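Tresari Publishes Findings on Cable-Transfer Fault at Sellville Training Hall

Firm issues revised release logic, new stop thresholds and guidance for sites running the same packing task

SELLVILLE — Tresari today published the findings of its investigation into a fault that halted cable-transfer work at its Sellville training hall in March. The fault caused a dual-arm cell to continue a transfer motion while the power cable in its gripper was still caught on cables in the source box. No one was injured. One wrist joint was damaged and has been replaced.

The investigation covered 918 logged transfer cycles. Of these, 171 contained at least one interval in which the load on the wrist rose above the expected value for a single cable. In 3 of the 171, the load passed the design limit of the wrist joint, and in the last of the 3 the cell did not stop until an operator pressed the emergency stop.

The task is simple in outline. The arm picks a coiled power cable from one open cardboard box and places it in another. Cables of this kind do not hold their shape when lifted. Loops open, plugs hook under neighboring coils, and a cable that appears free at the start of a lift can be attached to the rest of the pile by the time the arm moves sideways.

Tresari's control software treated the lift and the sideways move as separate steps. A load check was performed at the end of the lift. No check was performed during the sideways move, on the assumption that a cable which had cleared the box would stay clear. The investigation found this assumption to be the root cause.

"The check was in the wrong place," said Retno Wuisan, head of cell safety at Tresari. "It measured the load at a moment when a snagged cable and a free cable can give the same reading. The difference only shows up once the slack is gone, and by then the software had stopped looking."

A second finding concerns the stop threshold. The value in use at Sellville had been carried over from an earlier task involving rigid parts. With a rigid part, a snag produces a sharp rise in load and the cell stops at once. With a cable, the rise is gradual. The software's averaging filter smoothed the gradual rise to a level below the threshold, and the stop was not triggered.

A third finding concerns the boxes. Open flaps were not fixed in place, and in several logged cycles a trailing loop pulled on the box as well as on the other cables. The box moved, which absorbed part of the load and delayed detection further. Box movement had been recorded by operators as a nuisance and was not entered in the fault log.

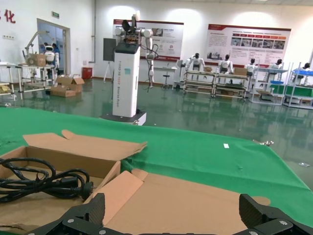
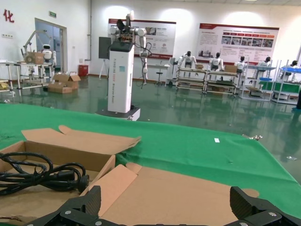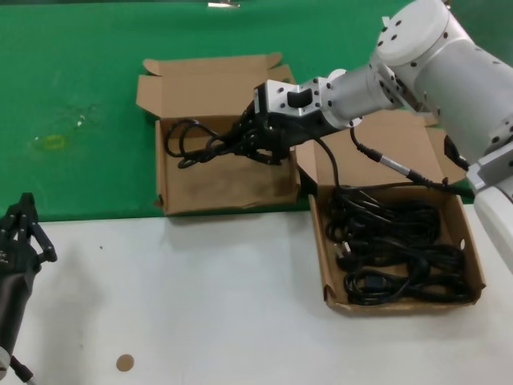 Cable-transfer work at the Sellville hall. First and second: wrist views with a coiled power cable in an open box. Third: a gripper holding a cable over the left box, with more cables in the box on the right.

Tresari has made the following changes, effective immediately at Sellville and at its Lovthorpe site.

Load monitoring now runs through the whole transfer, from first contact to release. The averaging filter has been shortened and a second, unfiltered channel has been added. Either channel can stop the arm.

Separate thresholds are now held for rigid and flexible items. A cell will not start a task if no item type has been set. Carrying a threshold over from one task to another requires sign-off from the cell safety group.

When a snag is detected, the arm no longer continues to the target box. It lowers the cable toward the point where the load began to rise, opens the gripper, and waits for an operator. Automatic retry has been disabled for all flexible items. It will remain disabled until a retry routine has passed separate testing.

Boxes used in transfer tasks must be restrained at the base. Flaps that lie within the sweep of the arm must be folded clear or removed. Any box movement during a cycle is now a reportable event.

The investigation also reviewed operator response. In the most serious cycle, the operator on duty saw the pile rising with the cable and used the emergency stop within 2 seconds. The report finds that the response was correct and that the cell should not have depended on it.

"Operators had noticed the boxes shifting and had been pushing them back between cycles," said Olga Gallardo, operations manager for the Sellville hall. "That information was useful and we had no field on the form to put it in. The form has been changed."

An independent review of the findings was carried out by Stevens, an engineering consultancy. Its reviewer, Dewanti Halim, agreed with the root cause and recommended one further measure, a mechanical limit on grip force so that a caught cable slips from the fingers before the wrist reaches its design limit. Tresari has accepted the recommendation. Revised finger pads are in bench testing at Lovthorpe. Fitting at Sellville is planned for June, subject to the results.

Cable-transfer work resumed at Sellville in April at reduced speed. Normal speed will be restored after the finger pads have been fitted and a further run of logged cycles has been reviewed by the cell safety group. Other tasks at the hall were not affected and continued during the investigation.

Sites running the same transfer software are advised to take three steps before their next session: confirm which threshold set is loaded, disable automatic retry for cables, hoses and similar items, and inspect wrist joints for play. Any joint that has logged a load above its design limit should be taken out of service and returned for inspection, even if it moves normally. The damaged joint at Sellville passed its daily motion check on the morning of the fault. Wear was found only when the housing was opened.

The full report includes load traces for the 3 over-limit cycles, the filter settings before and after the change, and the revised fault form. Copies are available on request to customers and to sites operating comparable cells.

About Tresari

Tresari develops control software and training programs for dual-arm handling cells. It operates halls at Sellville and Lovthorpe.

Media contact: Aisyah Santoso, Communications, Tresari

Technical and service inquiries: Saodah Wijaya, Field Support, Tresari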